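Mesa limpa, cozinha arrumada: galeria da oficina de limpeza doméstica
Saengthong, casa de formação. Página atualizada em 2023-07-26

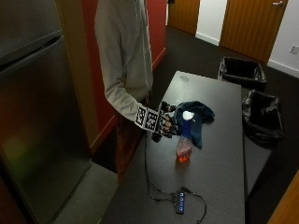 O borrifador na mão e o pano azul ao lado, sobre a mesa cinzenta.

A oficina de limpeza doméstica da Saengthong ocupa duas manhãs e trata de superfícies de uso diário: mesas, bancadas, lava-louça, fogão e prateleiras. A galeria abre com a mesa, que é também o primeiro exercício do programa. A seguir ficam as notas de cada posto, pela ordem em que são dados, para quem vai frequentar a próxima edição e para quem já passou por cá e pediu os apontamentos.

As notas foram redigidas por Lamai Intarasuk, responsável pela oficina, e revistas por Yupin Suksawat. As proporções valem para os concentrados que usamos na casa. Com outro produto, seguir o rótulo.

O borrifador
O líquido que se vê na garrafa é laranja-avermelhado. Preferimos garrafas transparentes: vê-se o nível sem abrir e nota-se logo se o conteúdo ganhou depósito. Cada garrafa leva uma só solução do princípio ao fim do curso. Quando é preciso mudar de produto, a garrafa é lavada três vezes com água morna e fica a escorrer de boca para baixo até ao dia seguinte.
O bico regula-se antes de começar. Jato em leque para a mesa, jato direto só para cantos e juntas. Testar sempre dentro do lava-louça.

Como pegar na garrafa
Mão à volta do gargalo, junto ao gatilho. Quem segura pela base cansa o pulso mais depressa e acaba por pousar a garrafa a cada passagem. Entre borrifadelas, a garrafa fica de pé, longe da beira e com o bico virado para o centro da mesa.

O pano
Azul para mesas e bancadas, amarelo para o fogão, branco para vidros. A divisão por cores foi introduzida por Lamduan Jaidee na edição de outubro e mantém-se. O pano dobra-se em quatro e usa-se uma face de cada vez; com as duas superfícies da dobra dá para oito faces antes de passar por água.
Panos felpudos largam pelo nas primeiras lavagens. Lavar duas vezes antes de os pôr ao serviço, sem amaciador, que deixa uma película e faz o pano perder absorção.

A mesa
Retirar primeiro as migalhas a seco, com a mão ou com uma escova pequena. Só depois borrifar. Numa mesa comprida trabalha-se por troços de meio metro, a partir do extremo mais afastado da porta, e cada troço fica terminado antes de se passar ao seguinte.
Os tampos escuros e mates mostram mais as marcas de passagem do que os claros. O remédio é usar menos líquido: duas borrifadelas por troço chegam. Passar o pano em linhas direitas, no sentido do comprimento, e acabar com uma face limpa do mesmo pano.
As manchas esbranquiçadas que ficam depois de secar são quase sempre resto de detergente. Saem com água simples e um pano bem torcido. Insistir com mais produto só as aumenta.

As bordas e a parte de baixo
A borda da mesa é a zona mais tocada e a que mais fica esquecida. Passa-se o pano dobrado ao longo de toda a aresta, com o polegar por cima e os outros dedos por baixo. Uma vez por mês limpa-se também a face inferior do tampo, pelo menos na faixa junto à aresta.

A bancada
Esvaziar por completo. Limpar à volta dos frascos poupa pouco tempo e deixa um anel de gordura em cada base. Os frascos vão para a mesa já limpa, passam-se um a um com o pano ligeiramente húmido e regressam quando a bancada estiver seca.
Nas bancadas de pedra natural não se usa vinagre nem limão. Em caso de dúvida sobre o material, água morna com uma gota de detergente da louça.

O lava-louça
Fica para depois da bancada, já que recebe tudo o que dela se varre. Esfregar primeiro as paredes, depois o fundo e por fim o ralo. A grelha do ralo sai e lava-se à parte. Secar com um pano próprio, que segue logo para a roupa suja. Em zonas de água dura, a secagem conta mais do que o produto.

O fogão
Frio, sempre. As grelhas ficam de molho em água quente com detergente enquanto se trata do resto da cozinha, e quando se volta a elas quase tudo sai com a esponja. Nos botões, borrifar o pano e nunca o painel. Se os botões saírem, puxar a direito, sem rodar.

As prateleiras
De cima para baixo. Parece evidente, mas Humaira Sethi, que acompanha o segundo dia, tem de o repetir em todas as turmas. Nas prateleiras altas junta-se gordura com pó e a água sozinha espalha a mistura; usar a mesma solução da bancada, deixar atuar dois minutos e retirar com papel antes de passar o pano.
Aproveitar para ver as datas das conservas. O que estiver perto do fim passa para a frente.

Diluições usadas na oficina
Mesa e bancada: uma tampa de concentrado para meio litro de água.
Fogão: duas tampas para meio litro de água.
Vidros: água e álcool em partes iguais, sem detergente.
Encher com água primeiro e juntar o concentrado no fim, para não fazer espuma. Não misturar produtos entre si. A lixívia, em particular, não se junta a vinagre nem a produtos com amoníaco.

Arrumar o material
Os borrifadores guardam-se de pé, em armário fechado e fora do alcance das crianças, com etiqueta do conteúdo e data da diluição. Uma solução preparada dura duas semanas; depois disso deita-se fora e faz-se nova.
Os panos usados não ficam amontoados em cima da mesa no fim da sessão. Sacodem-se à janela, enxaguam-se e penduram-se abertos. Lavagem a 60 graus, separados da roupa de vestir.

O que trazer
Roupa confortável, calçado fechado e um pano velho de casa, que serve para comparar com os nossos. Os produtos são fornecidos. Quem tiver pele sensível deve avisar na inscrição.

Inscrições e informações
A próxima edição realiza-se em outubro, na sala do rés do chão, em duas manhãs seguidas. As inscrições fazem-se na receção ou pelo formulário da página, com a referência 1079. Para grupos e empresas, falar com Amnuay Sitthichai.
As fichas de cada posto podem ser levantadas em papel na receção.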